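Preference flows in Bratau ward: notes on the provisional count

Posted 7/18/26

The provisional distribution for the Bratau ward by-election went up on the council site last night, and I've spent the morning putting it into a spreadsheet. As with the last one, the PDF has merged cells in the transfer columns, so anything below is my transcription and may contain errors. Corrections by email, please.

Formal votes came to 2133. It's a single vacancy under full preferential rules, so the winner needs an absolute majority of the formal vote, that is 1067. Sofia Triantafyllou led on primaries and led at every subsequent exclusion. Charalambos Petridis finished second, 50 votes behind on the final two-candidate figure. That is close enough for people to start talking about a recount, and they have.
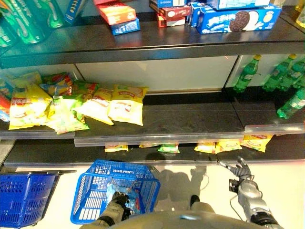
The relevant clause in our local rules lets a candidate request a recount in writing, with reasons, before the declaration of the poll. There's no automatic trigger at any margin. The returning officer can refuse, and the reasons have to point to something specific: a bundle that doesn't reconcile, a run of informals judged inconsistently, a transfer sheet that doesn't add up. "It was close" has been knocked back before. I couldn't find anything in the published sheets that would qualify, with one possible exception, below.

The exception is the Nikolaidis Hall booth. The ordinary votes there differ by 2 between the first-preference sheet and the sheet used for the first exclusion. The likeliest explanation is that two ballots were reclassified as informal at the fresh scrutiny and the earlier sheet wasn't reissued. If so, the ward total already reflects it. It can't change the result either way, but it ought to be footnoted, and I've written to the returning officer asking for that.

On boundaries: several people have asked whether the Narnard estate should have been in this ward at all. It was moved across in the October redistribution, which brought the enrolment to just over 3000. The booth at Narnard favoured Petridis. Take it out and Triantafyllou wins more comfortably, so the theory that the redraw was done for her benefit doesn't hold up on the numbers. I have other objections to how that redraw was advertised - mainly the short submission period - but they belong in a separate post.
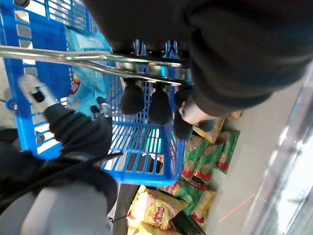 Blue shopping cart and chip bags.

Postal votes are the part I'd like more data on. They're reported as a single line for the ward, so there's no way to match them to a neighbourhood. Eten ward publishes its postals by enrolled street block, with small blocks combined for privacy, and the format is perfectly usable. I've asked for the same here twice and been told it's under consideration.

The spreadsheet is available on request as CSV. Column G is my own calculation and isn't in the official release.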